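About Jekari

Jekari is a fixed-income research and advisory firm. We manage bond portfolios for pension plans, small insurers and a limited number of family accounts. Karthik Wanigasekara and Yolanda Zapata started the firm to run laddered municipal portfolios, and that work still makes up most of what we do.

Investment process

Each account has a written policy that sets a duration range, a credit floor and a cash minimum. Our screen covers 712 issuers. Every issuer is scored on debt service coverage, reserves and call terms, and the scores are updated on Wednesday after the close. A bond that drops two grades is placed on review and may not be added to any account until the review is signed. We do not use leverage, and we do not hold derivatives other than Treasury futures — and those only where the policy allows them.

Staff

The firm has 11 employees, four of them analysts. Noemi Kowalczyk heads credit research. Abhishek Solanki is responsible for trading and for Flostivell, our in-house system for cash flow matching. Teófilo Salazar handles compliance and client reporting.

Fees and custody

Fees are charged quarterly on average assets. Client securities are held by an outside custodian chosen by the client. Jekari does not take custody of assets and receives no commission from dealers.

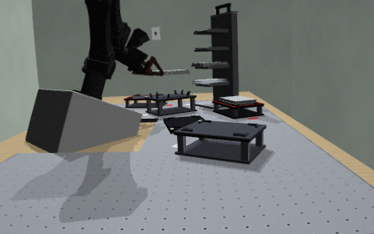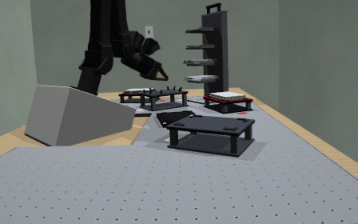
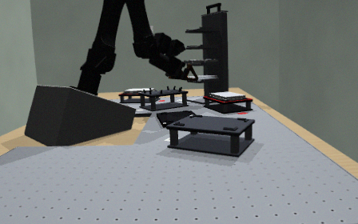
Computer renderings: robot arm, tabletop and angled block.

Account minimums and the current fee schedule are available on request.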